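Speaker notes: Akosua Addo
Talk: Table work and who does it now
Orkville meeting, 24 Oct 2020

Opening

Say who I am and what I do. Shift lead at Hallen, eight years on the floor before that. I am not an engineer. Questions about the software go to the Brollow people after the break.

Hallen runs staff dining rooms and small guest houses. What we are automating is table work: sorting cutlery, filling holders, stacking bowls, clearing. Cooking stays as it is.

How it was

Keep this short. Two people on each late shift did nothing but sort and reset. At the Talpur site that meant 465 place settings on a full day. Standing job, sore wrists, home after eleven. Staff left it as soon as a day shift came up.

How it is now

The arm at Talpur takes the sorting bench from the end of lunch. It started in May. One person looks after it, feeds the trays and takes away what it drops or leaves. The second person moved to the dining room. Say plainly that no one was let go, and say just as plainly that we did not replace the two who left over the summer. People in the room will ask, so get there first.

Where the teaching comes in

Our own staff show the job by hand, using a hand-held gripper, and the recordings go to Brollow. They do it in ordinary rooms with ordinary tables, chopsticks lying at a slant, bowls in a leaning stack. A tidy test bench taught the arm very little about our tables.

157 staff hours went on this so far, all paid at the normal rate. The first rota had it as unpaid training. That was wrong and it was changed after complaints. Do not skip this part.

Chopsticks are the hard item. They are thin, they roll, and they end up across each other. An experienced person squares up a handful on the table without looking. With the gripper you have to slow right down and decide which one to take first. Several of our older staff said it was the first time anyone had asked them how they do it.

What changed for people

Fewer late finishes. More time spent watching, and some find that duller than sorting. A new argument about whose fault it is when a tray goes out short. We still have no good answer on grading: the person minding the arm is on the same pay as before, and I think that should go up.

Last slide. Leave it up during questions. 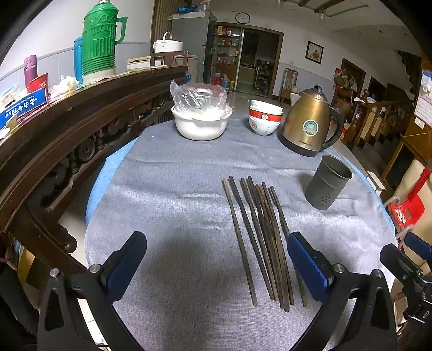
Chopsticks and holder on the table, hand-held gripper open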